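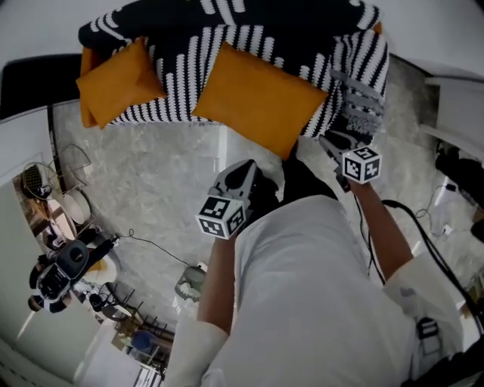

When I read that household robots are nearly ready, I think first of cushions. Dishes are hard, everybody agrees on this, but a cushion looks like the easiest thing in the house. It has no handle, it does not break and it does not matter much if it falls.

I tidy the sofa every evening and it takes me about 30 seconds. Last February I began to pay attention to how I do it. I pull the cover flat, I push one hand into the gap at the end of the seat, I take the cushion by a corner, and then I give it a small hit so that it stands. I never decided to do any of this. A machine must get each of these movements from somewhere, and at present it mostly gets them from people who do the chore with grippers in their hands, again and again.

I tried such grippers once, at an open evening of a small firm called Flilteo. After 3 attempts I had one cushion more or less straight and a very tired thumb. With two hard fingers you cannot feel if you hold the cushion or only its cover. My respect for the machines became bigger after that, and my hopes for next year became smaller.

So, can they do it yet? In my opinion, they can do it slowly, on a sofa they know. My own sofa has also a blanket, two remote controls and sometimes a sleeping cat. I will continue to do it by myself for now, and next time I want to write about folding towels.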